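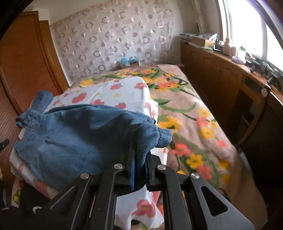

Blue jeans on a bed, with one fold held between two gripper fingers.

How Does a Printer Know Whose Page Is Next?

Imagine your whole school shares one printer. Two classes hit "Print" at the very same moment! Why don't the pages come out all mixed up, with half a dinosaur report and half a lunch menu?

The answer is a line, just like the one at the water fountain. Computer people call it a queue (say it like the letter Q). Every time somebody clicks "Print," the computer bundles up the pages and sends them off as a "job." The first job to arrive usually goes first, and the next one waits its turn.

Let's say Sobia prints a 3-page story about a whale. Right behind her, Daniyal sends a giant 100-page book of mazes (wow, Daniyal!). Sobia's story prints, then the mazes start rolling out. If Uzma wants just one little poem after that, she has to wait for all those mazes. Poor Uzma! Some printers let a grown-up move a short job ahead in the line, which would cheer her up a lot.

So where do the jobs wait? In memory! The line might be kept on a computer called a print server, or inside the printer itself. The printer at Tisinville Library can hold up to 200 jobs in its line. That's a lot of whales!

Many big printers have a touch screen, too. You tap in a secret number, and your job pops up on the screen. Tap it, and out come your pages. This is called secure printing, and it's great for surprises like birthday invitations, because the pages stay hidden until you're standing right there.

Try it yourself! Get 2 friends and pick one person to be the printer. The others write short jobs on slips of paper, like "draw a cat," and put them in a line. The printer draws each one in order. Now sneak in a really long job and see what happens to the line!

More to explore
What Is Toner Made Of?
How a Scanner Sees Your Drawing
Why Paper Jams Happen
Passwords and PINs: Keeping Secrets Safe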